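Rev. 2, October 2019. Maintained by Josiane Picard, Flanness site.

## 4. Recording demonstrations

This section covers recording with the Pikora arm in a prepared cell. Complete the calibration in Section 3 first. A set recorded with an expired calibration loads without an error message but is rejected at import.

### 4.1 Before the session

1. Check that the floor mat reaches the wall. Small ripples are acceptable. Flatten any fold that a fingertip could catch.
2. Place the fixed items for the task on the mat according to the layout sheet. Do not move them again until the set is complete.
3. Clear the path between the home position and each fixed item.
4. Wipe the lens of the wrist camera with a dry cloth.
5. Start the recorder and open the task file. The status line must read READY.

**Note:** The layout sheets for Iltthorpe and Flanness are different. Sheets marked "Were" belong to the old cell and must not be used.

### 4.2 Recording an episode

1. Close the gripper and bring the arm to the start pose. The fingertips should be visible at the bottom center of the wrist view.
2. Hold the pose for 2 seconds.
3. Press the left pedal. The episode counter advances by one.
4. Perform the task at an even speed. Pauses longer than 2 seconds are marked as idle and trimmed.
5. Return to the start pose and press the left pedal again.
6. Mark the episode as good, failed or discard.

Keep failed episodes. They are stored apart from the good ones and are used to train the success check. Use discard only for operator error — a wrong pedal press, a person in the cell, a task started from the wrong pose.

**Caution:** Wire items such as cages and racks may give poor depth readings, and the arm does not slow down near them on its own. Keep the speed limit at 100 mm/s while working next to one.

### 4.3 Set size

A standard set is 777 episodes: 700 for training and 77 held back. The recorder assigns the split when the set is closed. Do not sort episodes by hand.

Save after every 100 episodes. If the recorder stops between saves, episodes since the last save can be recovered from the buffer folder until the next restart.

### 4.4 Reference frame

Each set needs one still from the wrist camera, stored with the layout sheet. It is compared with the live view when a set is resumed on another day.

1. Move the arm to the start pose with the gripper closed and empty.
2. Select **Session > Reference frame** and press **Capture**.
3. Confirm that the mat grid, the base of the wall and at least one fixed item are in view. An item may run past the border if one of its lower corners can be seen.
4. Enter the set number and press **Store**.

Replace the reference frame whenever the mat or a fixed item has been moved, and open a new set — the old one cannot be continued. 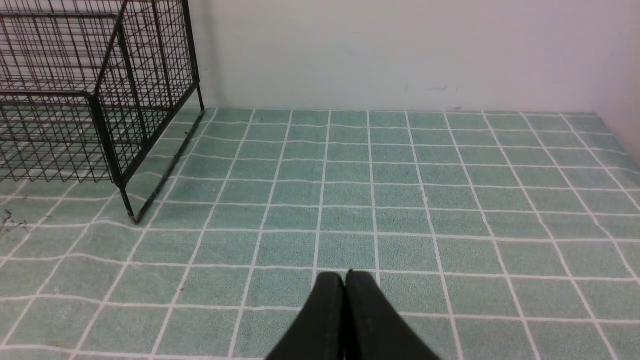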